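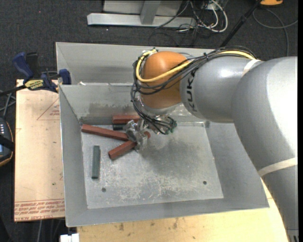 Cómo preparar una conferencia pública de filosofía en una facultad

Esta guía recoge los pasos que seguimos en el seminario Grarnell para organizar la conferencia abierta de cada curso. Está pensada para departamentos pequeños que invitan a un ponente de fuera y quieren que venga gente ajena a la carrera. Los plazos son los nuestros; en una universidad grande habrá que alargarlos.

Lo que hace falta antes de empezar

Un responsable único con correo propio para la conferencia. Si las respuestas del ponente llegan a tres buzones distintos, se pierden.

Un presupuesto aprobado por escrito. El nuestro es de 3.000 euros e incluye viaje, alojamiento, honorarios, cartelería y grabación. No incluye la cena, que pagan los asistentes.

Una sala reservada de forma provisional en dos fechas distintas.

Paso 1. Decidir el tema antes que el nombre

Es habitual empezar por una lista de ponentes conocidos. Nosotros empezamos por una pregunta que esté presente en alguna asignatura del curso: la obediencia en Hobbes, el concepto de trabajo en Hegel, la promesa en Hume. Así los estudiantes llegan con lecturas hechas y el turno de preguntas funciona mejor.

Escriba la pregunta en una sola frase. «La violencia» no sirve como tema; «Si puede haber derecho sin amenaza» sí sirve. La frase irá después en la carta de invitación y el ponente sabrá a qué atenerse, aunque luego proponga un título propio.

Paso 2. La carta de invitación

Envíela con al menos 16 semanas de antelación. Una página es suficiente. Debe contener:

La pregunta y el motivo por el que se piensa en esa persona, con mención de un texto suyo concreto.
Las dos fechas posibles y la hora. Nosotros empezamos a las 18:30.
La duración de la charla y la del debate.
El tipo de público.
Los honorarios, en cifra, y qué gastos cubre la facultad.
Si se va a grabar y dónde quedará la grabación.
El idioma de la conferencia.

No deje los honorarios para un segundo correo. Si la cantidad es modesta, se dice igual. La invitación a Mireille Besnard, que habló aquí sobre el formalismo moral, decía la cifra en el segundo párrafo y contestó que sí al día siguiente.

Si no hay respuesta en tres semanas, mande un recordatorio breve. Si pasan otras dos, invite a la siguiente persona de la lista y comuníquelo a la primera con cortesía.

Paso 3. Confirmar la sala

Visite la sala a la misma hora a la que será el acto. Compruebe la luz que entra por las ventanas, el ruido del pasillo y si la calefacción se apaga por la tarde. En enero la del Aula Masson se corta a las 19:00 y hay que pedir la prórroga a conserjería con unos días de margen.

Para una conferencia de filosofía es preferible una sala algo pequeña. Doscientas butacas con cuarenta personas repartidas enfrían cualquier debate. Si solo hay disponible un auditorio grande, acordone las filas de atrás.

Apunte también:

Acceso para sillas de ruedas, incluido el estrado si el ponente lo necesita.
Número de micrófonos inalámbricos. Hacen falta dos para el público.
Atril con luz. Muchos ponentes leen y algunos lo hacen con letra muy pequeña.
Agua y un vaso.

Paso 4. El título y el resumen

Pida los dos con 8 semanas de plazo. El resumen debe tener entre cien y ciento cincuenta palabras y poder leerse sin formación previa. Si llega un texto lleno de términos técnicos, se puede proponer una versión retocada, siempre con el visto bueno del autor. No publique nunca un resumen modificado sin que lo haya visto.

En caso de que la conferencia sea en otra lengua, traduzca el título y consulte la traducción. Palabras como Gewalt, esprit o mind dan problemas y el ponente suele tener una preferencia.

Paso 5. Difusión

El cartel lleva nombre, título, lugar, fecha, hora y si la entrada es libre. La biografía va en la web. Si quiere incluir una línea sobre el ponente, que diga dónde enseña y en qué trabaja, sin adjetivos.

Orden que seguimos:

Web de la facultad, seis semanas antes.
Carteles en las bibliotecas y en los institutos cercanos, tres semanas antes.
Correo a los profesores de bachillerato de la zona, también tres semanas antes. Conviene adjuntar el resumen y un texto corto que puedan leer en clase.
Recordatorio a la lista general, dos días antes.

Las librerías suelen aceptar un cartel. La librería Vodar pone además los libros del ponente en una mesa de la entrada y lleva ejemplares el día del acto, si se le avisa con un mes para hacer el pedido.

Paso 6. Sesión de lectura previa

Es opcional, pero recomendable. Una semana antes reunimos a los estudiantes que quieran durante hora y media para leer un artículo o un capítulo del ponente. Lo dirige un doctorando. De esa sesión salen casi siempre las primeras preguntas del debate.

Elija un texto de menos de veinticinco páginas y repártalo con diez días de margen. Si la traducción es mala, reparta también el original.

Paso 7. El día de la conferencia

Recoja al ponente en la estación o envíele indicaciones completas, con la puerta por la que debe entrar. Dele una hora libre antes del acto. Hay quien la quiere para repasar y quien prefiere estar solo.

Prueba de sonido: cuarenta minutos antes, con el ponente hablando desde el atril a su volumen normal.

Presentación: tres minutos como máximo. Nombre, un par de datos, la pregunta del curso y el título. Quien presenta no adelanta la tesis ni cuenta su propia relación con el tema.

Charla: cincuenta minutos. Acuerde antes una señal para cuando falten cinco.

Descanso: no hacemos. Cuando lo probamos se marchó una tercera parte de la sala.

Paso 8. El turno de preguntas

Lo modera una persona distinta de la que presentó. Instrucciones para el moderador:

Dar la primera palabra a un estudiante.
Pedir que las intervenciones duren menos de un minuto y acaben en pregunta. Si alguien se alarga, se le interrumpe con amabilidad: «¿Cuál sería la pregunta?».
Tomar las preguntas de una en una. Agruparlas ahorra tiempo, pero el ponente acaba contestando solo la que más le gusta.
Mirar a las últimas filas y a los lados.
Cerrar a la hora anunciada aunque queden manos levantadas.

Tenga preparada una pregunta propia por si se hace el silencio. Espere diez segundos antes de usarla.

Paso 9. Después

Tramite los honorarios y los gastos esa misma semana. Guarde las tarjetas de embarque y las facturas originales, que la administración las pide siempre.

Envíe la grabación al ponente para que dé su permiso antes de publicarla. Corte los minutos iniciales de sala vacía y ponga el título en la descripción. Las preguntas del público se publican solo si se avisó al comienzo de que se grababan.

Si hay intención de editar el texto, acuerde una fecha de entrega. Los Cuadernos Horkgate, donde aparecen las nuestras, admiten hasta ocho mil palabras con notas incluidas y no piden que se conserve el tono oral.

Problemas frecuentes

El ponente cancela la víspera. Ofrezca hacerlo por videoconferencia si la sala lo permite. Si no, convierta el acto en una mesa redonda sobre la misma pregunta con dos profesores del departamento y avise por correo y con un papel en la puerta.

El texto es demasiado largo. Pregunte el número de páginas el día anterior. Veinte páginas a doble espacio son unos cincuenta minutos.

Hay que interpretar la charla. Pida el texto escrito con una semana de margen y páselo a los intérpretes. Las citas deben ir con su referencia, para que puedan usar la traducción publicada.

Viene muy poca gente. Baje a todos a las primeras filas, quite el micrófono si no hace falta y siga el horario previsto.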